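4.2 Buying after a stock-out

We turn now to the shoppers who missed an item online and later looked for it in a store. Of the 59 participants who kept a purchase diary, 10 reported at least one search of this kind. Coats and jackets came up most often, followed by boots. The diaries do not record the price of items that were never bought, so we cannot say whether cheaper pieces were given up sooner.

Searchers fell into two groups. Six checked the Plidier stock page daily, often late in the evening, and bought the item when their size came up. The other four went to a branch without checking first. One of them, who was looking for a belted raincoat, left the Ellis Street store with a different coat and returned it the following week.

Pruitt and Nicholas found that a long wait made shoppers less critical of fit. Our diaries point the same way, but weakly. Participants who had waited longest wrote little about sleeve length or shoulder width on the day of purchase, and then mentioned both after a few wears. Two had the sleeves shortened. Color was rarely a cause of regret, even where the store lighting was described as poor.

Wear was logged through the end of August. Coats bought after a search were worn more often in the first month than coats bought at once, and the gap closed after that. August is a poor month for outerwear in Rurkinero, and the later entries should be read with that in mind.

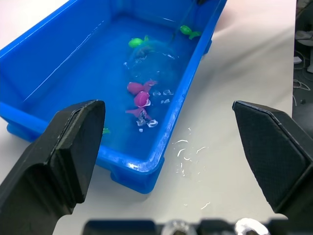
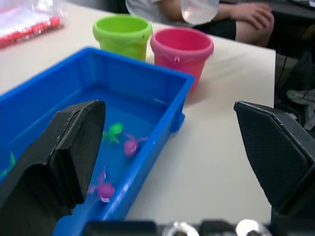 Figure 6. Both views show the blue container with water and toys on a white tabletop.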